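Irnemeck Fantasy Writers' Circle
Minutes of the general meeting, 2026-04-10
Held in the upstairs room at the library

Present: 13 members. Apologies were received from two others.

1. Minutes of the previous meeting

Accepted with one correction. The item on cover colours should have read "grey", as the green version had already been withdrawn.

2. Anthology: title and contents

The working title The Skesix Crown was discussed again. The editor reported that 37 stories had been submitted and that the readers had finished their first pass. All submissions use the shared setting, although several treat the kingdom of Skesix as an island and the map shows it joined to the mainland at the northern end.

It was agreed that the map stands. Authors of the affected stories will be asked to change their coastlines. Where the plot depends on a sea voyage, the author may have the characters sail around the cape instead, provided the trip takes longer than a night.

A member asked whether the title gives away the ending of the final story. The editor thought it did not, because the crown is mentioned in most of the others as well. Title kept on a show of hands.

3. The Byun question

Three stories kill off the river-witch Byun, each in a different manner and in a different reign. In a fourth she is alive and running an inn. Discussion was long.

Options put forward were to make Byun a title passed from one witch to the next, to ask all the authors to rename the character, or to pick one death and cut the rest. The first option had most support. Objections were that it weakens the drowning story, where the reader is meant to believe the last of the witches has gone.

Moved that Byun be treated as an inherited title, and that the author of the drowning story be given first say on where it falls in the running order. Carried, with 2 against.

The inn story is not affected except for one line about her age, which the editor will raise with the author.

4. Length and word limits

More than 86 pages of the draft are taken up by the two longest pieces. The editor proposed that both be trimmed. One of the authors was present and said the siege could lose its second council scene, but that the letters between the sisters had to stay in full. The other author will be contacted.

It was noted that the call for submissions gave a word limit and that both stories were over it when they were accepted. The limit will be printed in bold next time.

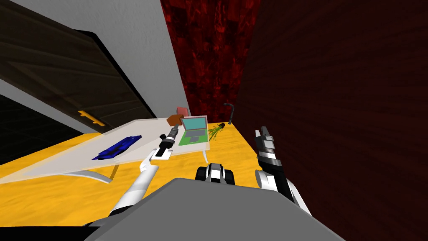 Simulated view: two robot arms at a table, with a laptop.

5. Spelling and house style

The style sheet was tabled. Main points:

-- Canadian spelling throughout (colour, honour, centre, traveller).
-- Double quotation marks for speech. Thoughts in italics, no quotation marks.
-- "King" and "Queen" take a capital before a name only.
-- No apostrophes inside invented names. Two authors have asked for an exemption and were refused.
-- Oaths and curses to be taken from the shared list where possible.

A member asked about "grey-eyed", which appears in nearly every story. No rule was made, but authors are asked to look through their own drafts.

6. Critique evenings

Attendance has been good. Some members feel that the feedback on opening chapters has become repetitive, as the same chapters come back with small changes. It was agreed that a piece may be read twice and then rests until the author has written further.

Readers will keep to their time. The kitchen timer will be used -- it is in the cupboard with the mugs.

7. Printing

Quotes were received from Flemix and from one other printer. Flemix was cheaper for the paperback but does not offer a fold-out map. The other printer does, at a cost most of those present considered too high. The map will be printed across two facing pages and the editor will check that the capital does not fall into the gutter.

Decision on the printer put off until the final page count is known.

8. Launch

October was agreed. The library can offer the downstairs room in the evening. Readings will be short, and drawn from the first half of the book so that the succession is not spoiled.

9. Other business

The lost umbrella from last time is still at the front desk.

A request was made for a shared timeline of the reigns. The member who keeps the map will start one and circulate it before the next critique evening.

Meeting closed at nine.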